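Neues vom Packtisch

so, die Novembersendung ist raus, und ich sitze mit kaltem Tee an der leeren Kiste und schreibe euch endlich ein paar Zeilen. Viele von euch haben nach dem letzten Rundbrief gefragt, wie das bei mir eigentlich aussieht, wenn die Garnpakete gepackt werden. Ob ich da eine Halle habe (haha, schön wär's!) und wie lange so etwas dauert. Also erzähle ich diesmal einfach vom Tisch, denn der ist in den letzten Wochen mein zweites Zuhause gewesen.

Angefangen hat alles mit dem großen Ausräumen. Ich hatte den Sommer über wirklich alles auf der Arbeitsfläche abgelegt: Banderolen, Quittungen, halbe Knäuel, eine Teekanne ohne Deckel, drei Maßbänder. Jedes Mal, wenn eine Bestellung kam, habe ich mir mit dem Unterarm ein Eckchen freigeschoben und darauf gepackt. Das ging genau so lange gut, bis ich einer Kundin in Gullum zwei Stränge Astura in Moosgrün geschickt habe, die eigentlich in ein ganz anderes Paket gehörten. (Sie hat sie behalten und strickt jetzt Socken daraus, Glück gehabt.) Danach war klar: Es muss alles runter, und es darf auch nur das wieder drauf, was gerade gebraucht wird.

Einen ganzen Vormittag habe ich sortiert. Die Stränge von Solanki liegen jetzt im Regal links, nach Lauflänge und erst dann nach Farbe, was zwar weniger hübsch aussieht, mir aber viel Sucherei erspart. Die Reste wandern in die Rukley-Kisten unter dem Fenster. Und weil ich schon mal dabei war, habe ich auch gleich die Nadelspiele durchgesehen und fünf einzelne Nadeln gefunden, zu denen es weit und breit keine Geschwister mehr gibt. Wer Stärke 3,5 sucht, bitte melden!

Dann kam das Wischen. Ich nehme dafür nur ein feuchtes Tuch und einen Spritzer Spülmittel, danach einmal trocken hinterher. Helle Flächen sind ja gnadenlos, jeder Krümel fällt sofort auf, und bei heller Wolle ist mir das ganz recht so. 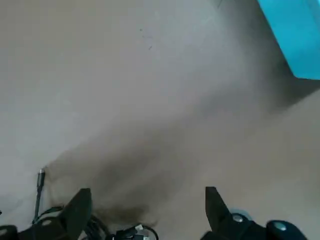
Ein paar dunkle Pünktchen auf der hellen Fläche und in der Ecke etwas leuchtend Türkises.

Solche Pünktchen können Staub sein oder Krümel oder kleine Schrammen, und ich gehe inzwischen erst mit dem Finger drüber, bevor ich das Tuch hole. Was sich wegschieben lässt, kommt weg, was bleibt, darf bleiben. Früher habe ich an jeder Schramme herumgerieben, als könnte man sie überreden! Die Zeit stecke ich jetzt lieber ins Packen. Und Türkis tut mir in der grauen Jahreszeit einfach gut, zwischen all dem Beige und Naturweiß freue ich mich über jeden kräftigen Fleck Farbe.

Beim Packen selbst hat sich auch etwas geändert. Ich lege jetzt immer nur eine einzige Bestellung aus, Zettel oben, Wolle darunter, und erst wenn alles im Seidenpapier steckt, kommt die nächste dran. Klingt umständlich, ist aber viel entspannter, und ich habe an einem Nachmittag 40 Pakete geschafft, mit Kaffeepause. Seit dem Frühjahr sind damit 2.117 Stränge aus diesem kleinen Zimmer in die Welt gegangen. Ich habe zweimal nachgerechnet und mich dann erst mal hinsetzen müssen. Danke euch allen dafür!

Noch etwas Praktisches: Wer die Anleitung für das Dreieckstuch vermisst, schaut bitte zwischen die Lagen vom Seidenpapier, dort rutscht sie gern hin. Die neue Färbung von Solanki könnt ihr schon vormerken lassen, sie kommt mit der nächsten Lieferung. Und falls jemand gut erhaltene Kartons in Schuhschachtelgröße übrig hat, nehme ich sie mit Kusshand, mein Stapel ist nach dieser Runde auf ein trauriges Häufchen geschrumpft. Einfach vor die Ladentür stellen, ab neun Uhr bin ich meistens da.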